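把手艺交出去之后,人还剩下什么可做

文/Kerttu Valtonen

我在 Hanell 做了好些年物流培训,去年一月转到自动化组。朋友听说以后,第一反应几乎都是:那你不就是在帮机器抢大家的饭碗吗?我理解这种担心,可我每天上班看到的事情比这句话有意思多了,忍不住想写一写。

先说我们组干什么。公司要让机械臂学会整理居家用品:把东西拿起来、换个地方、放稳当。这些动作没有人能用几行规则写清楚,所以得由人握着手持夹爪一遍一遍地做,把动作记录下来,再拿去训练。项目代号叫 Konent,第一阶段的目标是 3000 条动作记录,最后收到了 3372 条,比计划多。多出来的那些,大半是同事们自己想试的新做法,我特别喜欢这一点!
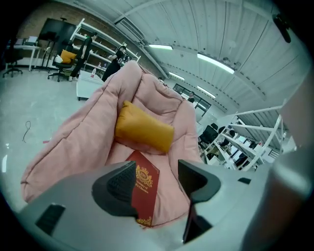 仓库里的老同事 Iida Kauppinen 是最早报名的人之一。她拣了很多年货,手上的分寸感极好,一样东西该捏多紧、从哪一头下手、放下去之前要不要停一停,她全知道,只是从来没有人问过她。培训第一周,她让工程师把夹爪放下,先徒手拿东西,然后再戴着夹爪拿,让他们自己体会差别在哪里。那天下午的笔记后来成了我们的操作规范,里面好几条是她的原话,比如“手腕先到,手指后到”。

这件事改变了我对自动化的看法。以前讲流程改造,总是工程师画好图,现场的人照着做。现在顺序反了过来,机器要学的东西恰恰在现场的人手里,工程师得追着他们问。Iida 开会的时候话多了,也敢打断别人了。她会直接说,这条记录不能用,抓得太急,机器学了会出毛病。

当然也有不那么让人高兴的地方。动作重复多了,手腕会酸,注意力会散。我们试过连续录制,下午的废片明显增多,有一批里剔掉了 890 条,等于白干。后来改成两人一组轮换,一个人做,另一个人看,情况好了不少。我觉得这类安排应该写进岗位说明,不能全靠组长自觉。同样该写进去的还有报酬:一个人把多年的手感教给了机器,按普通工时算钱,我认为不够公道。我在内部提过,目前还在谈。

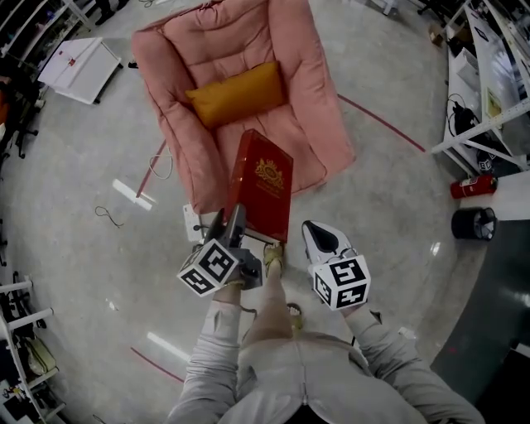
用手持夹爪夹住红色盒状物,旁边是粉色扶手椅

也有人问我,等机器学会了,Iida 们怎么办?我没有现成的答案,但可以讲讲 Hyvönen 分拨站的情况。那边比我们早一步用上机械臂,原来的拣货员有一部分转去做示范和验收,有一部分去处理机器搞不定的包裹。软的、滑的、形状古怪的东西,仍旧一件件送到人手里。站里的朋友告诉我,最大的变化是交班时聊的内容:过去聊今天走了多少件,现在聊机器今天又在哪里犯了傻,应该怎么教它。听他讲这些的时候,我羡慕得很。

我不想把这说成人人都会喜欢的转变。有的同事就是爱干完活清清静静回家,不愿意当老师,他们的选择也该有位置。转岗要给足学习时间,不愿意转的人要有别的去处,这些都得在机器进场之前谈妥,拖到以后再谈,现场的人手里就没有多少筹码了。

不过我还是很兴奋。下一阶段我们打算请 Amen 仓的夜班同事也加入,他们处理退货很有一套,拆开、检查、重新归位,动作和白班完全是两种路子。Iida 已经列好了想跟他们请教的问题,写满了两页纸,昨天还追着我问什么时候能开始。

2025年7月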